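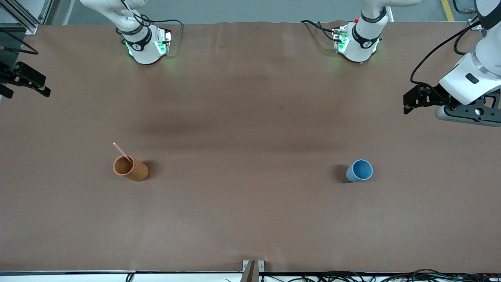
Two cups, one straw, two arms. The straw starts in the orange cup on the left.

How to test whether a two-arm robot can handle cups and straws

Clearing cups is one of the first jobs people ask about when they see a pair of robot arms on a table. The short answer is that arms can pick up a cup quite well. Straws are harder, and moving a straw from one cup to another is a fair test of how close a machine is to being useful in a kitchen or a break room.

This page explains how to set up the test, run it and score it. It assumes your arms are already mounted and calibrated. If they aren't, start with the Virklow mounting guide and come back.

What you need

Two arms with parallel grippers
A table with a matte covering, such as brown paper
Two cups of different sizes and colors
One straw
At least one fixed camera with a view of both cups
Tape and a soft pencil

Setting up

1. Cover the table. Matte paper cuts down on glare and gives the cups a little grip. Smooth it out in the area where the cups will stand. Small folds near the far edge do no harm. Smudges are fine too, up to the point where your vision software starts picking them up as objects.

2. Place the cups well apart. Leave enough open paper between them that each gripper can close on its own cup without meeting the other.

3. Put the straw in one cup only. Let it lean against the rim the way it would in normal use. Do not prop it upright.

4. Check the cables. Move both arms slowly through their full reach and watch for any loop that could sweep across the paper. A cable that brushes a light cup will knock it over.

5. Look at the shadows on the camera feed. A dark shadow beside a cup can be read as part of the cup, and the gripper will then aim too wide. Move a lamp before you start changing settings.

Running the test

1. Send both arms to their start position.

2. Have one arm steady the cup with the straw. Set the grip force low. Paper and thin plastic cups buckle easily, and once a rim has lost its shape the rest of the run is no good.

3. Have the other arm close on the straw, a short way above the rim. Gripping near the tip makes the straw swing.

4. Lift straight up until the lower end clears the cup, then move across to the second cup.

5. Lower the straw and open the gripper. Wait six seconds before you score the run. Straws often tip out late, mainly from short cups.

6. Put everything back by hand, then swap the cup positions every tenth run.

Scoring

Count a run as a pass if the straw ends up in the second cup, both cups are standing, and no one touched anything. Everything else is a fail. Do not give half points. Write down which step failed, as that is more use to you later than the score.

Common problems

The gripper closes on air. The straw is thin and pale, and depth cameras lose it. Try a darker straw to find out if vision is the cause.

The straw comes up with the cup. Grip force on the steadying arm is too low, or the straw is pinched against the rim.

The straw goes in and the cup falls. The arm is still moving sideways when it lets go. Add a short pause before release.

How good are the results so far?

We ran 2,736 attempts on the Doltora setup in October. Of those, 634 failed, and most of the failures came at the moment of gripping the straw. Moving a cup with no straw in it was much more reliable.

Those runs were all with empty cups. We have not tried it with liquid, and we would not leave the arms alone with a full cup yet. A person does the same job in a couple of seconds with no thought at all. The arms take far longer and need someone nearby to reset the table.

For a shop floor where the same cup arrives in the same spot each time, the task is within reach now. For a home, where cups are left anywhere and straws get bent or chewed, it is not.

Next: Stacking cups with the Monder gripper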